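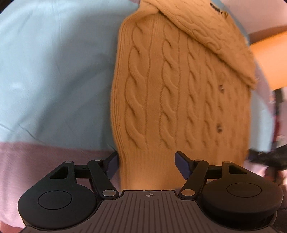

The hem of a mustard-yellow cable-knit cardigan.

Elfriede Hubmann has been teaching people in Sorkham to knit for longer than she will admit, and she would like it known that most of them never finish anything.

"They finish the back," she says. "Everybody finishes the back. I could open a museum of backs."

We are in the room above the old Clendon post office where her class meets, at a table that rocks whenever she makes a point. She has brought her own biscuits and does not pass them over until I have asked a second question.

Hubmann learned from an aunt who unpicked other people's work without asking. She started the class in 2000, expecting it to last until May. There are 11 regulars now, and a waiting list she describes as "mostly sisters-in-law". The fee has gone up once, and she still hears about it.

Does she have favourites? "Of course. The rude ones. A polite beginner will sit there with a dropped stitch for an hour. Remo swears the minute it happens, so I can fix it."

Remo Eder, a retired bus driver, takes this as praise. He joined after his doctor told him to find something calming. "It was this or swimming," he says, "and the pool's in Clornlow." His first project was a scarf which got wider as it went along. He gave it to his brother, who wears it as a shawl and has never brought the matter up.

The subject of cables comes up, as I gather it does every week. Hubmann thinks they have an undeserved reputation for being hard.

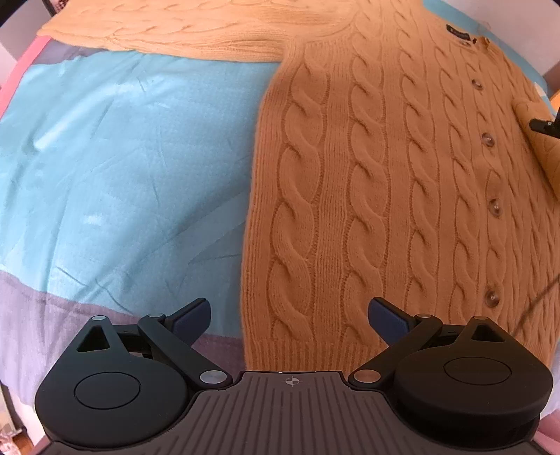
"You put some stitches on a spare needle, you knit the next few, you go back for the ones you left. That's the whole secret. People look at a cable cardigan and think you must be a surgeon. I let them think it."

Eder is less breezy. He once crossed a cable the wrong way and noticed it two evenings later. Hubmann told him to leave it. He pulled the lot out, then rang her at home to say he wished he'd left it.

She has firmer views on washing, which she delivers with one hand flat on the table. Cool water, no wringing, never a hanger. "A heavy cardigan on a hanger is a dress by Christmas," she says. Her late husband put one of hers through a hot cycle in their second year of marriage. It went to a neighbour's terrier, and she maintains the colour suited him.

Then there is the matter of the show. The class enters every year and every year loses to a woman called Mrs Stöckli, whose buttonholes Hubmann concedes are "all right, if you like that sort of thing". This year's judging is on 20th September, and Eder is entering for the first time, in the novice section, with a vest.

"It's got both sides," Hubmann says, and finally slides the biscuits across the table. "I've checked."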